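Flavness Community Forums
Board: Toy Library and Play Resources
Topic: Sorting building bricks by colour - proposed change to returns procedure
Status: Open for comment until the end of April

Butum_ToyLibrary (Moderator)
Members are advised that the toy library is reviewing the way building brick sets are returned. At present, sets come back in a single drawstring bag and are sorted by shape before they go back on the shelf. The proposal is to sort by colour instead, using one open tray or container for each colour, and to ask borrowers to do the same at home before the set is returned.

The collection currently holds 3,080 bricks across 12 lending sets. The last full sort took the returns desk well past closing. Comments are invited from all branches, including those that do not lend bricks at present.

lulow_branch_desk
The Lulow branch supports the proposal in principle. Our borrowers are mainly families with children under five, and colour is the first thing most of those children can sort by. A tray with low sides is preferable to a lidded box at that age. We would ask that the trays be of different colours so that they can be told apart on the shelf.

We would also ask that the wording on the returns card be kept short. The present card runs to two sides and is seldom read.

quietbrick68
I must register an objection. Sorting by colour is pleasant to look at and slow to build from. A person who wants a small flat piece must search through every red brick to find a red one, and then do it again for blue. Sorting by shape puts the wanted piece in one place, and the eye picks out the colour without effort. I have kept my own collection this way for 9 years and would not go back.

Butum_ToyLibrary (Moderator)
Thank you. The objection is noted and will be included in the summary. It may assist to clarify that the proposal concerns returns only. Borrowers remain free to arrange the bricks as they wish during the loan.

harbourside_oma
With respect, quietbrick68, your collection is presumably not being sorted by a four-year-old before dinner. My grandchildren will put blue with blue quite willingly. Asked to separate the long ones from the flat ones, they leave the room.

quietbrick68
That is a fair point as regards young children. My concern is with the larger sets, which are borrowed mostly by older children and adults. I would accept colour sorting for the starter sets if shape sorting were kept for the remainder.

Li_playgroup_coord
The Li playgroup has used colour sorting for its own bricks for two terms. The following observations may be of use to the review.

Three colours are enough for one sitting. When we added yellow and white, the table became crowded and the children began to disagree over which tray was whose.

The trays should stand in a row at the back of the table, with the loose bricks in front. When the trays were placed at the sides, bricks were pushed onto the floor.

A patterned cloth or tabletop is not a difficulty in our experience, provided the background is pale. Strong colours in the pattern are best avoided.

Each tray should be started with a brick or two of its own colour, as a guide. We find this works better than a printed label.

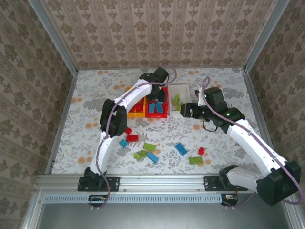 Red, blue and lime-green bricks on a patterned tabletop, with two trays and a clear container at the back.

lulow_branch_desk
Thank you, this is very helpful. May I ask whether the colour of the tray is meant to match the bricks? I note that the red tray has blue bricks in it and the red brick is in the orange-yellow one. Our younger borrowers would almost certainly object.

Li_playgroup_coord
We do not require a match. The starter brick sets the colour for that tray, and the children look at the brick. I accept that a red tray invites red bricks, and a branch buying new trays may prefer clear containers throughout.

harbourside_oma
Clear containers would have my vote. They can also be checked at the desk without tipping everything out.

quietbrick68
I agree on the clear containers - they suit either method.

Butum_ToyLibrary (Moderator)
The comments to date will be put forward as follows: colour sorting for starter sets, shape sorting retained for larger sets, clear containers where new stock is purchased, and a returns card limited to one side. Branches wishing to comment on the cost of containers should reply in this topic before it closes.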